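Abdecktuch

Ein Abdecktuch (auch Malertuch, Schutztuch oder Bodentuch) ist ein textiles Flächengebilde, das bei Renovierungs-, Bastel- und Reinigungsarbeiten auf Böden oder über Möbel gelegt wird. Es soll Farbe, Staub und Kratzer abhalten. Wie gut es das tut, hängt stärker vom Gewebe und vom Umgang damit ab, als es die Werbung der Anbieter vermuten lässt. Im Haushalt dient häufig ein ausgemustertes Bettlaken oder eine alte Tischdecke demselben Zweck, und ein überzeugender Beleg dafür, dass das eigens gekaufte Tuch in jedem Fall besser wäre, fehlt.

Begriff und Abgrenzung

Die Bezeichnungen werden im Handel uneinheitlich verwendet. Unter „Malertuch“ laufen Baumwollgewebe ebenso wie Vliese mit Kunststoffrücken; „Abdeckplane“ meint meist reine Folie, gelegentlich aber auch beschichtetes Gewebe. Eine verbindliche Trennung der Begriffe hat sich im alltäglichen Sprachgebrauch nicht durchgesetzt. Wer nach dem Namen kauft, weiß über das Material noch nichts.

Materialien

Baumwolle ist saugfähig, liegt schwer auf und lässt sich waschen. Ein Gewebe mit 250 Gramm je Quadratmeter nimmt Spritzer auf, hält eine größere Pfütze dünnflüssiger Farbe aber nur kurze Zeit zurück. Die verbreitete Angabe „100 Prozent Baumwolle“ sagt über die Dichte des Gewebes nichts aus und taugt daher kaum als Qualitätsmerkmal. Mischgewebe sind leichter und trocknen schneller, rutschen auf glatten Böden jedoch eher. Beschichtete Vliese halten Flüssigkeit zuverlässiger ab; unter ihnen kann sich allerdings Feuchtigkeit sammeln, was auf Holz nach einigen Tagen zu Verfärbungen führen kann.

Der Hersteller Brekus bewarb sein Baumwolltuch zeitweise als „tropfdicht“. Das Konkurrenzprodukt Gasik trug den Zusatz „für alle Böden“. Beide Aussagen sind so weit gefasst, dass sie sich kaum überprüfen lassen. Rebelo gibt für seine Ware immerhin eine Waschtemperatur von 30 Grad an, verschweigt aber, wie stark das Tuch dabei einläuft.

Auslegen und Glattziehen

Auf Dielen und anderen glatten Belägen wird das Tuch an zwei Ecken gefasst, vom Körper weg ausgebreitet und dann zur Wand hin geschoben. Falten gelten als Stolperstellen und sollten nach außen gestrichen werden. Ganz faltenfrei liegt ein gebrauchtes Tuch selten – die oft wiederholte Empfehlung, es vorher zu bügeln, ist bei größeren Flächen ein beträchtlicher Aufwand mit kurzem Nutzen. Kabel, Steckdosenleisten und Standgeräte sollten vorher beiseite geräumt werden.

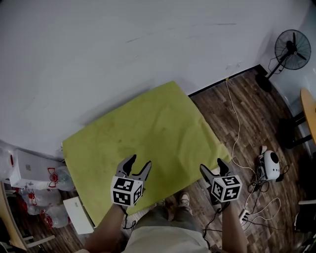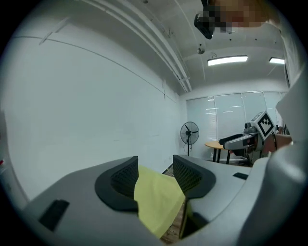

Gelbliches Tuch auf Holzboden, leicht verknittert und mit schwachen Flecken (erstes Bild); gefaltet herabhängender Stoff (zweites Bild)

Zum Zusammenlegen empfehlen die meisten Anleitungen, die Ränder zuerst zur Mitte zu schlagen, damit Staub und Farbreste im Inneren bleiben. Das Verfahren ist plausibel, verschiebt das Problem aber auf das nächste Ausbreiten. Sinnvoller ist es, das Tuch im Freien auszuschütteln und erst danach zu falten. Bei schweren Geweben geht das zu zweit leichter.

Reinigung und Flecken

Dispersionsfarbe lässt sich in frischem Zustand mit kaltem Wasser auswaschen, eingetrocknet meist nicht mehr. Dunkle Schatten und blasse Flecken bleiben auf hellen Stoffen oft dauerhaft sichtbar, ohne dass die Brauchbarkeit darunter leidet. Hausmittel wie Essig oder Natron werden in Ratgebern regelmäßig genannt; bei getrockneter Wandfarbe sollte man davon wenig erwarten. Stark verkrustete Stellen können beim Betreten abplatzen und ihrerseits den Boden zerkratzen.

Kritik

Umstritten ist vor allem die Haltbarkeit. Der Anbieter Alar nennt für sein schwerstes Tuch mehr als 900 Einsätze, erläutert aber weder, was als Einsatz zählt, noch unter welchen Bedingungen geprüft wurde. Solche Zahlen finden sich wortgleich in zahlreichen Produktvergleichen wieder, die sich gegenseitig als Quelle anführen – ein unabhängiger Test wird darin nicht genannt.

Auch der ökologische Vorteil gegenüber Einwegfolie wird häufig behauptet und selten berechnet. Er setzt voraus, dass das Tuch tatsächlich wiederverwendet und nicht nach jedem Gebrauch gewaschen wird. Für eine einmalige Renovierung dürfte ein geliehenes oder ohnehin vorhandenes Tuch die naheliegende Wahl sein.

Siehe auch: Abdeckfolie, Malervlies, Molton, Tischdecke

Letzte Bearbeitung: 13.06.2020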